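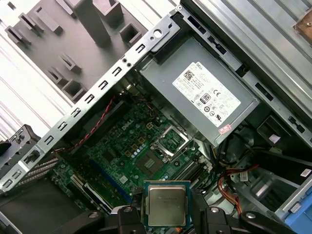 Inside the Dell, side panel off and the CPU socket open.

So, July has been all about hexagons! I know, I know, I said I was finished with hand piecing after the blue table runner, but then Zodwa Sithole brought her bag of scraps over and I was gone. We sat on the porch at Vimthorpe until it was too dark to thread a needle, and I came home with 19 little flowers and a sore thumb.

The plan (such as it is) calls for 300 hexagons, mostly old shirt cotton, with a plain cream path running between the flowers. I've gone back and forth on that cream. Lindiwe Pillay thinks gray would be kinder to the stripes, and she has a very good eye, but I laid both out on the bed and the cream just glowed! Cream it is.

I'm basting with thread again this time. Glue is faster, but I love the rhythm of thread, and I can do it with a cup of tea next to me and the radio on. On a good evening I get 20 done before my eyes give up.

Oh, and the backing! I found five yards of soft green lawn at the Nollham market, folded under a stack of curtains, and it's so lovely that I'm half tempted to make it the front. Maricel, if you're reading, I did save you a strip!

Next up is sewing the first row together, and I still need to decide where the one red flower goes. Left corner, I think. Or maybe right in the middle?

5 comments
Share this post (19)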